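Rurklow project – minutes of the methods meeting, Wed 3 June

I took the notes again, so they sound like me. Sorry in advance! The May minutes were approved with one fix (Hestent was spelled three different ways). Then we went straight to the grip-filter result.

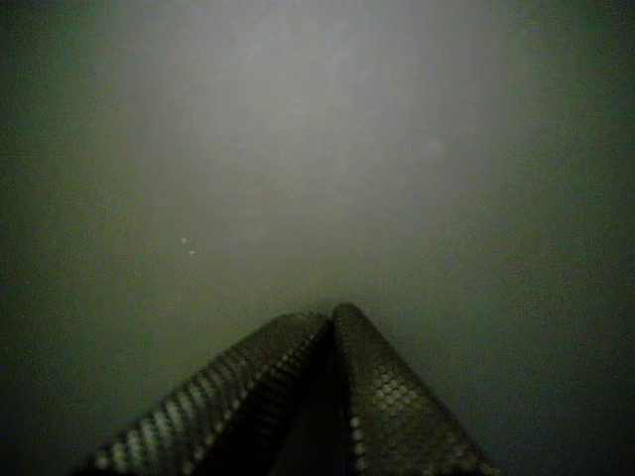
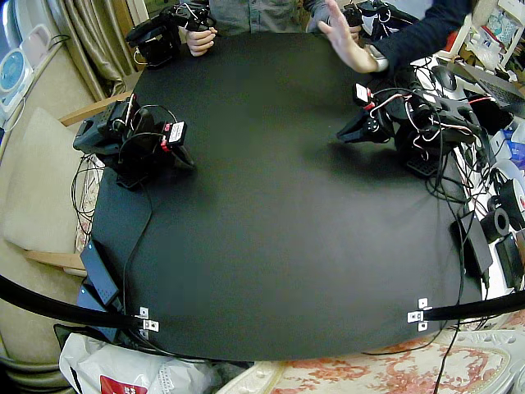
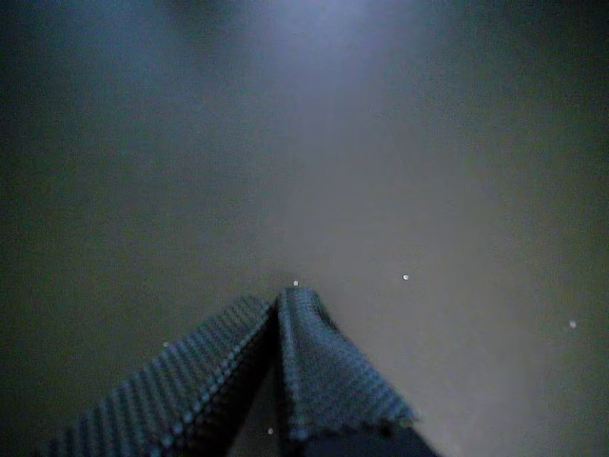
Teleoperation work, close up and from over the table.

Item 1. The filter result. I went first because it's my baby. The question was whether we can throw out bad wrist-view clips before training and end up with a better policy, and I think we can – the filtered set beat the full set on the Hestent pick task, with 2599 clips kept. My method is simple: score each clip on how much of the grip surface texture the model can find, then drop the low scorers. The raised bumps on the fingers turned out to be a great thing to score on, even in dim views where the background is just gray haze and the fingertips are pressed together. We got pushback on whether I'm only rewarding brighter clips. Fair point! I'll rerun it with brightness matched across both sets and bring the numbers next time.

Item 2. How many trials is enough? We ran 40 per policy. Two people wanted more, I wanted to stop, and we met at doing another batch on the James task only. The Vestico task waits until the brightness rerun is in.

Item 3. Training length. We had a long back and forth (too long, my fault) over stopping at 2000 steps. The loss was still going down a little in the unfiltered run, so it may have been short-changed. Agreed to train both for longer and report both stopping points.

Item 4. Write-up. The draft is about 6 pages and the methods part is still mostly bullet points. I'm turning those into real sentences, and the related work section needs an owner.

To do: brightness rerun (me), extra James trials (the arm team), longer training runs (me again), related work (open, please grab it).

Next meeting same time, same room.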